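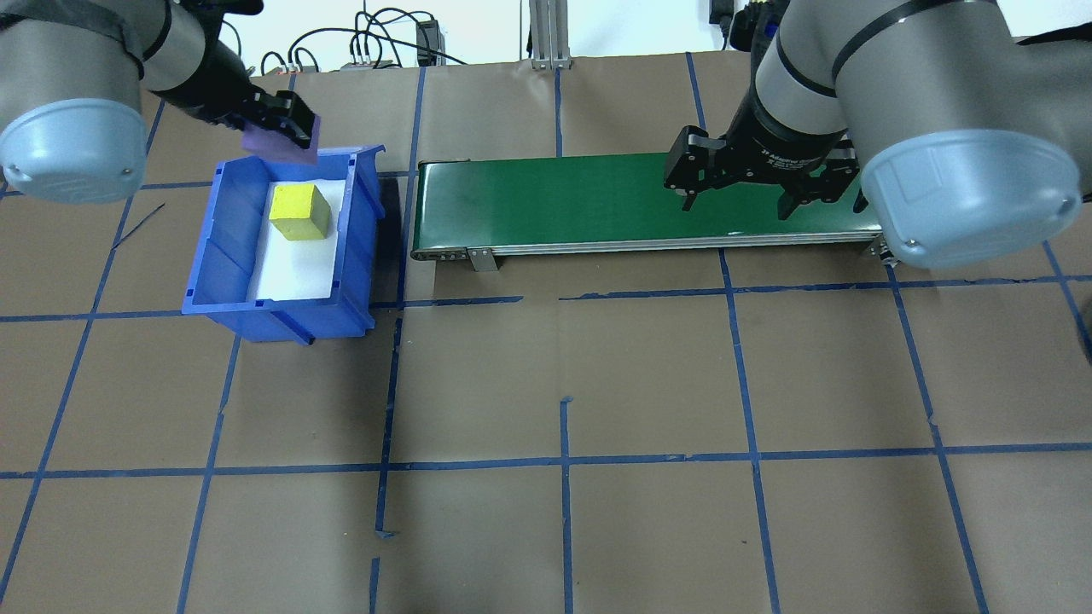

By Tanner Gauthier, Packing and Kitting, Hunex

Everybody who walks past the test table has a question, and I love answering them, so I've written down the ones I get most. If yours is missing, come find me after the morning huddle.

What are the arms learning to do?

Sorting small parts between a conveyor and a bin. It's the same job we do on the Gredar kits, just on a smaller scale. The tape grid on the brown paper lets us call out a spot on the table and have everyone mean the same one, which has cut down on a lot of pointing!

Is my job going away?

No positions are being cut for this. The Gredar line has four people on it now and will have four when the arms come over in December. What changes is the middle of the shift. You'll spend less of it bent over a bin and more of it setting up kits, checking the odd ones and telling the arms what to do next. I've been doing it this way for a while on the test table and my shoulders are so much happier.

Do I have to know how to code?

Nope. You use the teach pendant, the tablet with the light blue casing. You move the arm where you want it, save the point, and go on to the next one. I had never touched one before this project and I was saving my own points by lunch (not great points, but mine).

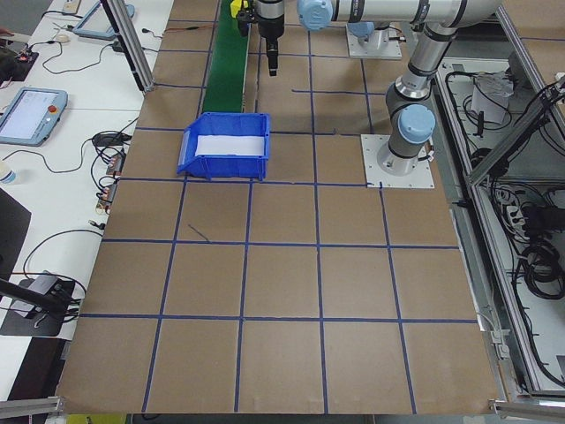

Shop Floor News, Issue 200

Who trains us?

Khamphan, the training outfit we already use for forklift refreshers, runs three sessions in the upstairs room. After that you get table time with me. Bring your own ideas about bin placement — people who pack all day spot things the engineers miss, and two of our current layouts came straight from the night crew.

What if it grabs something wrong?

Then we look at the part, the grip and the saved point, and fix whichever one is off. Small pieces are the fun part, if you ask me. A few millimeters at the wrist can change everything, and you get an eye for it surprisingly fast.
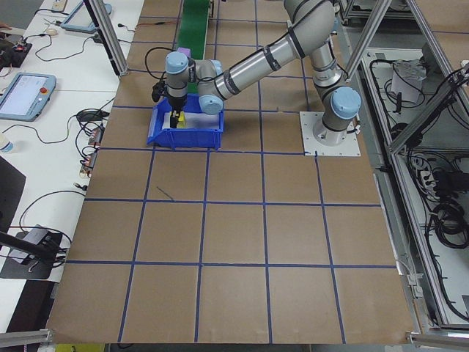
Working over the blue bin, with the green conveyor behind it.

Can I stop it if I don't like what I see?

Yes, anyone can, at any time. Press the red button on the pendant. You won't be asked to justify it, and a stop doesn't count against your line's numbers. Guder, our safety contractor, wrote that rule and I'm really glad they did.

Will our rates go up?

Rates stay where they are through the first stretch. After that the leads will sit down with each crew before anything changes. I don't have a number for you and I won't guess at one.
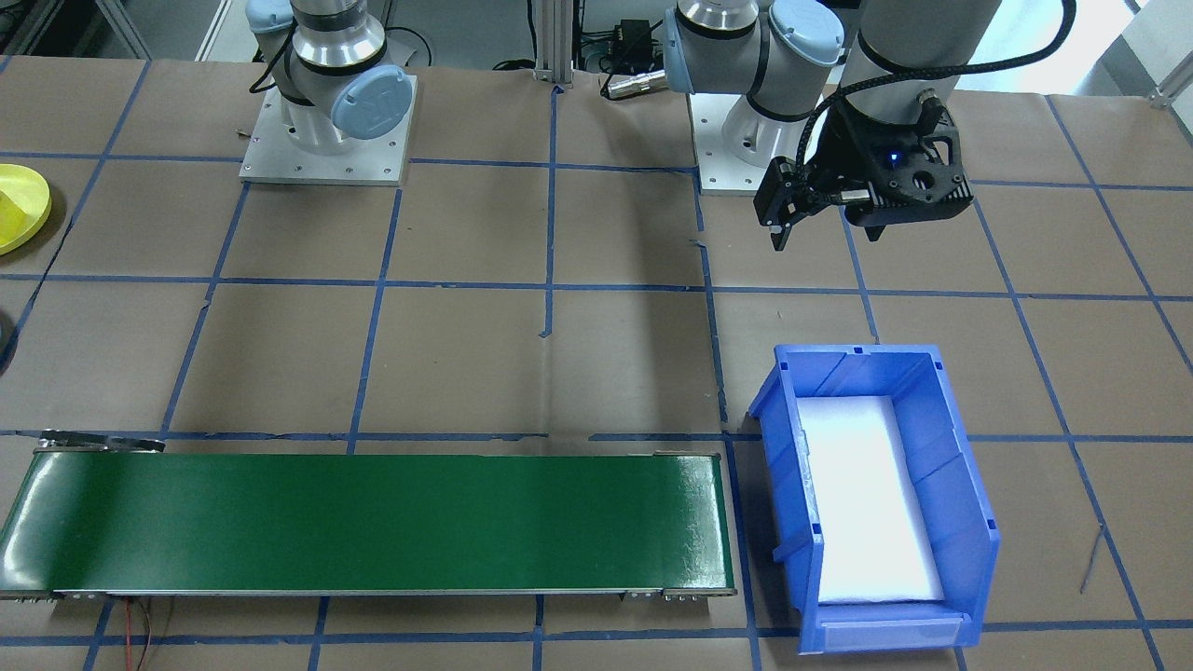
Can I come try it?

Please do! The table is open to all shifts from 2:30 p.m. until the evening crew starts. Tie back long hair, leave your lanyard in your locker, and sign the sheet by the door.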